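Minutes of the Demonstration Working Group, 17 November 2025 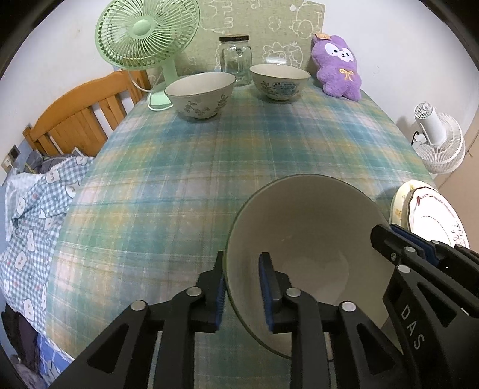
Plimard Project Office

Present: the Plimard collection team, the Beltent hardware side, and two people from Dalgleish on the line. Apologies from the Nundov training group, who sent written comments beforehand.

1. Minutes of the last meeting

Agreed with one correction. Under item 3, "tray task" should read "bowl task". The tray task was dropped in August and should not appear on the open list.

2. Tableware task

The team went over how the large bowl is being picked up with the hand-held gripper. One finger goes on the inside wall and one on the outside, closing over the rim. Operators find this natural, but they differ a lot in how far they tip the bowl once they have it. Some bring it almost upright before moving off, and others keep it close to level the whole way.

Nundov's written comment was that the tipped version is harder to learn from, as the wide inside of the bowl fills much of the view and the target spot is hidden. The collection team replied that tipping is how most people handle a bowl that size with one hand, and they would not like to train it out of the operators altogether.

Agreed: both ways stay in, but the operator picks one before the take and keeps to it. The choice is to be written in the take notes. Takes that switch partway will be marked and held back for now.

3. Plates

Short discussion. Plates propped upright near the bowl are sometimes touched by the right side of the gripper on the way in. Beltent asked whether the plates could be moved farther off. The collection team would sooner leave them where they are, with a slower approach. A light touch is fine if nothing shifts. If a plate moves, the take is to be stopped and the table reset.

4. Table layouts

Dalgleish asked for more variety in what stands on the table. At present the small bowls, the glass jar and the desk fan tend to end up along the far side in every layout. Dalgleish would like at least 10 new layouts before the next delivery, with the small bowls brought forward in some of them. The patterned tablecloth can stay. Dalgleish said results on plain tables alone did not carry over well to homes.

Agreed, though the collection team noted that small bowls at the front leave less room to set the large one down. They will try 4 layouts first and report back.

5. Gripper

Beltent went through wear on the grip pads. The pads still hold glazed ceramic well, but two sets were returned with the edges lifting. Operators should press along the pad edges before each session and swap the set if a corner comes up. Spare sets are in the post.

A request for a lighter housing was noted. Beltent can't promise anything on that this year. The wrist gets tired after more than 10 takes in a row with the large bowl, so a break after every tenth take is now the rule – this was already the habit at Plimard.

6. Remote control trial

Not started. The arm is set up at Dalgleish but the delay on the link is still too long for closing on a thin rim. The group will compare remote takes with hand-held ones on the same bowl once the link is fixed. No date set.

7. Actions

Plimard: add the tipped/level choice to the take notes. Set up the first 4 layouts.
Beltent: send spare pads and a one-page note on fitting them.
Dalgleish: report on the link delay.
Nundov: say which of the held-back takes they would still like to see.

8. Any other business

The file naming question was put off again. Next meeting to be arranged by email.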